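Tote inspection, Lirkstead store, July
Filled in by Róisín Kinsella. Comments to Nele Görtz, who asked for them and may regret it.

1. Rim, all four sides. Run a bare hand along it. Gloves hide cracks, which is why people wear them for this step.
PASS. Blue plastic, smooth, still shiny. One tiny pale speck. I have seen worse on dinner plates.
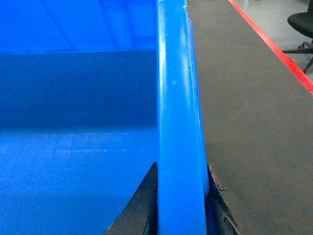 Reading time: 1 min

2. Inside, empty. Tip out labels, tape, sandwich crusts.
PASS. Nothing lying in the part I checked up close. Cledholm please note that this can be done.

3. Inner walls. Scuffs are fine. Anything you can catch a fingernail in goes on the red list.
PASS, with faint dark smudges on two walls. Wipe and move on. Do not use the Vevamau spray, which smells like a swimming pool and cost us 30 dollars.
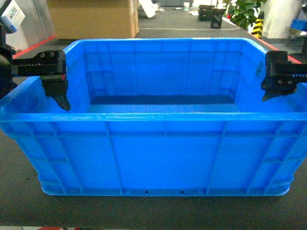
4. Front wall and ribs. Press each panel with your thumb. The two small holes near the bottom belong there. Please stop reporting them as damage, and please stop plugging them with gum.
PASS.

5. Base. Should sit flat with no rocking.
NOT DONE. I got called to the phone. Recheck at 3:30.

6. Load limit written on the shelf card: 55 pounds. Someone has changed it to 3,000. New card needed.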